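Inicio | Guías | Coche y moto | Ahorro en casa | Contacto

Cómo preparar los papeles para pedir un préstamo de coche (sin volverte loco en el intento)

12 comentarios · Compartir

Hace unos meses me tocó cambiar de coche. El viejo ya hacía un ruido al arrancar que se oía desde el portal, y mi cuñada me preguntaba cada domingo si pensaba esperar a que se le cayera una rueda. Así que me senté en la cocina con un café, abrí una carpeta y me puse a pedir financiación. Metí la pata en unas cuantas cosas, os lo confieso, y por eso me apetecía contaros con calma cómo lo haría ahora. Yo no soy asesora ni trabajo en un banco, solo una persona que ha rellenado muchos formularios.

Paso 1. Calcula lo que puedes pagar al mes

Antes de mirar un solo anuncio, coge los extractos de los últimos tres meses y apunta lo que se va en alquiler o hipoteca, recibos, comida y esas cositas que parecen pequeñas (ay, las suscripciones). De lo que quede, resta un colchón para imprevistos. A mí me salió que podía pagar 452 euros al mes como máximo, y me busqué una cuota bastante más baja para dormir tranquila.

Acuérdate también del seguro, el combustible, la ITV y el impuesto municipal. Yo el seguro lo olvidé por completo en la primera cuenta y tuve que rehacerla entera, con el consiguiente disgusto.

Paso 2. Reúne la documentación

Cada entidad pide lo suyo, pero casi siempre te van a hacer falta:

– DNI o NIE en vigor (mira la fecha, que luego vienen los sustos).
– Las últimas nóminas, o las declaraciones trimestrales si eres autónomo.
– La última declaración de la renta.
– Un recibo bancario con el número de cuenta donde se cargará la cuota.
– El presupuesto o la factura proforma del coche.

Escanéalo todo en PDF y ponle a cada archivo un nombre que se entienda. Mi amiga Asuka Sakamoto mandó el suyo como «documento final bueno 2» y le contestaron pidiéndole la nómina, que era precisamente lo que había dentro. 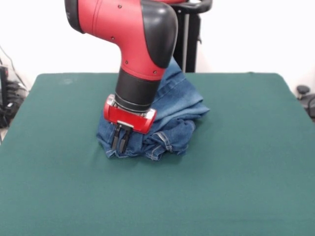
Si eres autónomo, guarda además el justificante de alta y el de estar al corriente de pago. Se descargan por internet con certificado digital y, si no lo tienes, empieza por ahí, porque la cita puede tardar. Yo lo pedí en septiembre, con medio barrio volviendo de vacaciones, y me armé de paciencia.

Paso 3. Pide más de una oferta

En el concesionario te van a ofrecer su propia financiación, y a veces es buena, de verdad que sí. Pero pregunta también en tu banco de siempre y en alguna financiera más. Yo comparé tres: la del concesionario Toline, la de mi banco y la de Jasstead, que es una correduría de mi ciudad donde me atendieron con un cariño enorme.

Lo que tienes que poner en fila es la TAE, no solo el tipo de interés, y el importe total que habrás pagado al terminar. Pide que te lo den por escrito, con el mismo plazo y la misma cantidad en todas, para que la comparación valga de algo. Y fíjate en las comisiones de apertura, en la de cancelación anticipada y en si el descuento del coche depende de que financies con ellos. También conviene preguntar cuánto tiempo hay que mantener el préstamo para conservar ese descuento – a mí me costó dos llamadas enterarme.

Paso 4. Decide el plazo con cabeza

Un plazo largo baja la cuota y sube lo que pagas en total. Es pura aritmética, pero cuando te enseñan una cuota pequeñita en la pantalla se te olvida enseguida. Yo elegí 5 años. Haz la prueba con un simulador, moviendo el plazo arriba y abajo, y apúntate el total cada vez en un papel.

Paso 5. Lee el contrato en casa

Pide la información precontractual y llévatela. Busca si hay un seguro de vida incluido, si es obligatorio, si existe reserva de dominio y qué pasa si te retrasas en un recibo. Subraya lo que no entiendas y pregúntalo sin vergüenza ninguna; yo llevé unas 12 dudas y la chica que me atendió las fue contestando una a una.

Una vez firmado, guarda una copia en papel y otra en el ordenador, y apunta en el calendario la fecha del primer cargo. Cuando termines de pagar, si había reserva de dominio, pregunta cómo se cancela en el registro, que no siempre se hace sola.

Comentarios

Thandeka Adams: ¡Muchas gracias! Estoy justo en el paso 3 y no había caído en preguntar por la cancelación anticipada. ¿Sabes si se puede amortizar solo una parte?

La autora: Hola, Thandeka. En mi contrato sí, con una pequeña comisión, pero míralo en el tuyo antes de firmar.

Wamen: A mí me pidieron también el contrato de trabajo. Por si le sirve a alguien.

Arai: Lo del seguro me pasó igual, qué rabia.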